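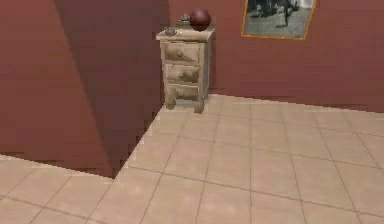 By Mabli Probert and Haris Atanasov
Project advisor: Delphine Szabo
Submitted May 25, 2026

Opening Drawers in Simulation: What We Learned From Collecting Our Own Examples

When we started this project we thought most of our time would go into training the model, and that collecting the examples would take a weekend. Well, it took us the better part of the semester, and we ended up enjoying it far more than the training!

Our task sounds simple enough. The learning system gets a short instruction, such as "open the middle drawer," and has to work out the arm movements by itself. It learns by copying, so somebody has to show it first, and that somebody was us, sitting side by side in the Wendville lab with one controller between us. The nightstand became our favorite piece of furniture in the whole simulator. It has three drawers with one little round knob on each, and because the drawers look so much alike, the system can't get by on shape and has to pay attention to which one we asked for.

We recorded 21 demonstrations for the top drawer, 18 for the middle and 20 for the bottom. The bottom one was the hardest for us to drive (Haris will tell you it was impossible, but he did most of the good ones), and we threw out any run where the gripper slipped off the knob or bumped the furniture.

We also left things sitting on top of the nightstand – a shiny dark red ball and a couple of small gray objects – so the system would get used to a bit of clutter it wasn't supposed to touch. The small objects come out pretty blurry at the image size we used, and Ramil Bañez, who was kind enough to read our first draft, suggested we render everything again at a higher resolution. We would have loved to, but our computer time was nearly gone by then.

If we did it over, we would write down our rules for a good demonstration on the very first day. Mabli liked slow, careful pulls and Haris liked quick ones, and our early recordings are a mix of both. We plan to redo those in July, with the same controller and a shared checklist taped to the desk.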